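Slipper repair mornings back at Koltano hall from February

The shoe and slipper repair mornings are back. Same side room at the Koltano hall, doors at 9, last items taken in at 11:30. No booking. Bring them clean please.

Organizer Yolanda Baptiste said last year's run took in 658 pairs, more than the room could really handle, and the shelf by the door gave up in the second month. New shelf now. Longer benches too, borrowed from the Dvorak Street school.

Soft shoes are the main thing this time – house slippers, padded liners, felt clogs, anything with a flap or tongue that has come away at the seam. Leather boots still go to the Thursday-style drop box at Hotus, the key shop, same as before, and come back when they come back. Heels no. Skates no.

Cost is $15 a pair for restitching, thread included. Insoles extra. Kids' sizes free while the grant lasts, and the grant is small, $1,378 for the whole season, so come early if you've got a houseful.

Nga Ngô is running the sorting again. She wants singles as well as pairs. "People throw out the good one when the other one goes," she said. "Bring me the good one. I've matched plenty of black ones, the black ones are easy." Unclaimed shoes from last season are still at the hall, around 200 of them in bags, and will be laid out on the tables the first morning for anyone to go thru. After that they get passed on to the Erkatik thrift store.

Tags: write your name AND a phone number. Last year too many said just "Mike." Tag goes inside the shoe, pinned, not tape, the tape leaves gum on the lining and it has to be picked off by hand.

Two sewing machines are working, a third is waiting on a part. Anyone with a curved needle and a free morning should talk to Baptiste at the door. Coffee's on, bring a cup.

Parking is in back only, the front lot is being repaved and the signs are a bit confusing. Go past the first enterance and take the second.

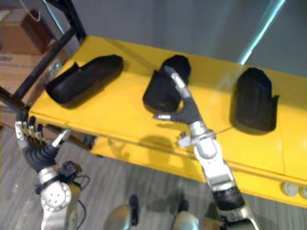
Pickup is the following month, same hours, same room. Bring the other half of your tag or they wont hand anything over.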